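Marking Out Work Surfaces with Tape - Frequently Asked Questions

Applies to the Brummont bench kit and to any flat matte top of similar finish.

What kind of tape should I use?
Low-tack painter's tape or a thin vinyl marking tape. Welton blue is the version supplied in the kit. Paper tape tears by hand and comes up cleanly within a few weeks. Vinyl lasts longer but needs a blade to cut and stretches if pulled.

How do I prepare the surface?
Wipe with a damp cloth, then with a dry one. Do not use furniture polish or silicone spray. Leave the top for 100 minutes before laying the first strip.

Do the lines have to be parallel to the edges of the table?
No. Cells only need to be square to each other. Lay one long reference line first, from one side of the top to the other, and measure everything else from it.

Should each line be one continuous strip?
Where possible. A single strip is easier to keep straight than two short ones. If a line has to be made in sections, stop the first section at a crossing and start the next from the same crossing, using a straightedge to carry the line through. Small offsets at a junction do not matter for sorting or layout work. They do matter if you measure from the tape.

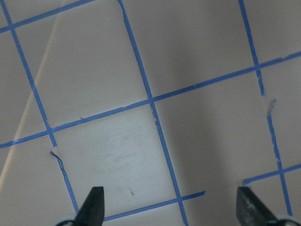

Always measure from the same side of the strip. On a 2000 mm top, switching from one side of the tape to the other halfway along is the most common source of error, and it shows up as one cell that is a tape width too large.

Which color gives the best contrast?
Blue on pale gray or white, yellow on dark tops. The Coloris chart included with the kit lists the other combinations. Avoid beige on wood.

An end has started to curl. Do I need to replace the whole line?
Usually not. Cut back to sound tape with a sharp blade held flat, remove the loose part and lay a new piece. Do not press a dirty flap back down - it will lift again. Wavy edges generally mean the tape was stretched when it was laid. Replace that section only.

How do I remove the grid?
Pull slowly, back over the strip at a low angle. Residue comes off with warm soapy water. For older adhesive use Paiva citrus cleaner, then rinse.

How much tape does a full layout take?
The standard layout uses 74 feet, including overlaps and trimmed ends. Order refills under part number 2798. Orders received by noon on Monday ship the same day.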